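Home Notebook People Archive Log in
2 comments

Zarnurdale notebook, Tuesday

Topic: remote demos in the bedroom scene, brown block to plate. Controller side, mostly. Malathi driving in the morning, me after lunch. Written in bits between runs so the order is a bit off.

Where we were: old demos from before the controller change are no good. They replay fine but the orientation channel is junk, wrist yaw was being wrapped at the wrong place and the policy learned to do a little flick right before the grasp. Agreed to throw the lot out and re-record. Scene stays the same, Furnstead pack, striped cover, brick walls. Arm stays the same. Only the mapping from hand to gripper has changed.

Setup notes so I don't have to ask again:
- Rellance build from the shared drive, NOT the one on the MacPherson room machine. That one still has the old yaw code.
- start the sim first, then the controller bridge. Other way round the bridge grabs a stale pose and the arm jumps on first clutch.
- clutch on trigger, gripper on thumb. Malathi wants them swapped. Left as is for today so the data matches.
- scale 0.5 hand to arm. Tried full scale, far too twitchy near the sheet.
- reset button puts the objects back but does not clear the recording. Have to stop, reset, start. Twice forgot this already.

First good run came before coffee. Malathi takes the approach in one go, straight down, closes, lifts, no dithering. Mine have a wobble in them every time. I stop above the block, look at it, go a bit left, go a bit right, then down. All of that ends up in the data. 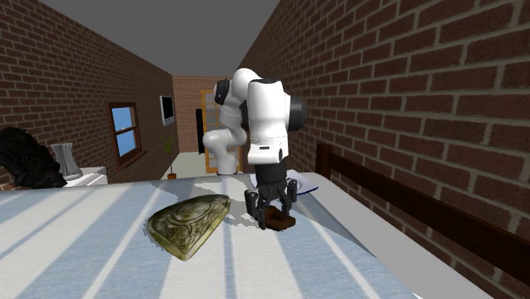
Clutching is the thing to fix. Whenever the hand runs out of room you let go of the trigger, move your hand back, squeeze again, and the arm just sits there in the meantime. In the log it looks like the demonstrator is thinking. A policy trained on that will stop for no reason, we have seen it do exactly that on the drawer task. Worst spot is at the grasp, fingers down at the sheet with the block between them, and that's just when people want to relax the hand. From the room view it's also a bad place to plan the next move from, the plate is off behind the fingers and the white links and you only get part of it. So the operator lets go, leans to look at the other monitor, comes back, squeezes. Dead time. Proposed: drop samples where the clutch is open, splice, then check the velocity across the splice. Malathi thinks splice will leave kinks. Probably right. Will try on the morning set and look at the plots before arguing.

Second thing, height. Contact with the sheet is soft in the sim but not that soft. If you press down while closing, the block gets pushed into the cover and then pops when you lift. Good demos have the descent finished before the thumb moves. Going to write that on the sheet for new people:

 down. stop. close. wait for the bar. lift.

"the bar" = gripper effort bar in the corner of the operator window. It lags. Wait anyway.

Asked whether we should just show it by hand on the real arm instead, i.e. gravity comp on, grab the wrist, walk it through. Feels better, no clutch problem at all. But then the camera sees a person's arm in every shot and we don't get the object poses for free. Sticking to remote for this task. By hand stays on the list for the drawer, where the feel of the slide matters and you can't get it through a plastic controller with no force on it.

Lunch.

Afternoon. Me driving. Swapped the operator window to the side view for a few runs to see if placing got any easier.
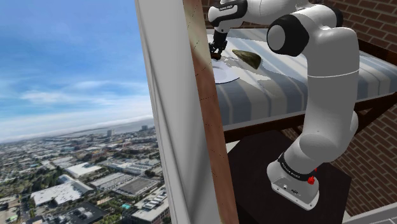 Render: Malathi Kaimal / Zarnurdale

Placing is easier from the side, picking is worse. Heights are clear, you can see how far off the cloth the fingers are, and the elbow is right there so you notice early if it's about to fold in a stupid way. But left-right in the operator's hand is no longer left-right on the screen. Spent the first few runs sending the arm the wrong way and swearing. There's a setting to rotate the controller axes with the view. It works, but if you change view in the middle of a demo the axes change under your hand as well, and the arm goes off somewhere. Locked it: view can only be changed while not recording. Put the change in the branch, needs a look from someone.

Also the city out the window. Lovely and all, but the backdrop is a big chunk of the pixels from this side and I don't want the net to latch on to a bit of skyline as a cue for where the plate is. Backdrop should be randomised before anybody trains on side view. Furnstead ships a few skies, not sure about licence on the others. Ask.

The plate is also under the gripper from this side when you're over that end of the table. So neither view is clean. Two views at once on a split screen was Malathi's idea from ages ago and I said it would be too much to look at. Might have to eat that.

Other notes from the afternoon runs:

- the pointed ornament next to the plate is a distractor, do not touch. Clipped it once on the way across. Kept the run but tagged it "bump". Do we want bumps? I say a few, so it learns they are survivable. Malathi says none until the clean set works. Going with none for now, tagged runs go in their own folder.
- carrying height: go over the ornament, not round it. Going round makes the path depend on where it spawned and half of mine were different from each other. Over the top is boring and the same every time.
- release: open slowly. Snap open and the block kicks sideways off the rim. With the thumb slider this is a matter of habit. Limit on opening speed would be kinder. Added one, 2 seconds for a full open, feels sluggish but the block stays put. May come down.
- after release go straight up before going home. Someone (me) went home on the diagonal and took the plate along.

Log size. A normal run comes out at roughly 3,000 steps with the clutch gaps in. Too long for what it is. Cut the gaps, and start recording from first motion instead of from the button, and it should shrink a lot. Haven't measured. Don't quote me.

Wrist camera. This is the one the policy will really lean on so I went through the saved stills from it properly, which we shoud have done before recording anything.

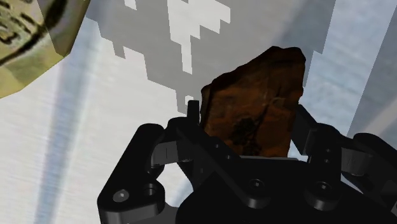
Wrist view, piece held between the fingers.

Problems I can see in the wrist stream, in no order. Texture first. Close up the brown piece reads more like rock or bark than like the tidy little block we all talk about, rusty with dark patches. Fine for grasping, but if we ever swap to the real wooden ones the look will be way off at this range. Either change the material or randomise it hard. I'd randomise. Next, the background behind the fingers goes blocky, stair-steps in grey and white. My guess is shadow map resolution, haven't confirmed. Bump it and see what it costs in frame time. If it's too slow then turn shadows off for the wrist camera only, a flat look is better than a pattern that crawls about as the arm moves.

Then the big olive thing in the corner with the black squiggles. So near the lens you can't tell what it is from that one still, and nothing on it is readable. Tempted to move the distractors further out for the first set. If the policy can't do it with clear space next to the grasp it won't do it crowded either.

Good part: the grip shows well. Both fingers in view and the piece held up between them. An operator with only this view could probably tell a good grip from a bad one, which the room view never gives you. So put it as a small inset in the operator window, bottom corner, not on top of the effort bar. Tried this at the end of the day with a hacked overlay and my wobble before the descent got shorter. Could be practice. Need someone fresh to try it cold.

Argument about who should record. If only Malathi drives, the data is clean and narrow. If all of us drive, it has everyone's habits in it. Settled on 2 people for the first set, one style sheet, and we watch each other's replays before anything goes in the folder. Replays at double speed are enough, you spot the stalls faster that way in fact.

Replay check, for the record: open loop replay of the morning runs in the fresh build went back to the same place and the yaw flick is gone. Big releif. Plots in the usual folder under yaw_fixed. One run had the gripper channel late compared to the arm, the fingers close after the lift has started. Looks like the bridge dropped some messages and filled them in later. Run binned. Should be caught by a check and not by me squinting. To do.

To do:
- splice test on clutch gaps, velocity plots
- message gap check in the bridge, refuse to save if bad
- inset for wrist cam, proper one
- shadow map, wrist cam only
- randomise backdrop + block material
- delete the old build off the MacPherson machine before it bites again
- style sheet printed and taped to the monitor
- ask about the Furnstead skies
- controller battery, it died mid run at ten to four. Charge BOTH overnight

Tomorrow Malathi on the split screen, me on the splice. Driving set starts when the message check is in, not sooner.

Comments (2)

M. Kaimal: Still want trigger and thumb swapped. After the first set, fine. Also the 2 s open is too slow, my hand is done well before the fingers are.

M. Kaimal: old build is gone from the MacPherson machine. Left the config files there.

Previous entry Next entry Back to notebook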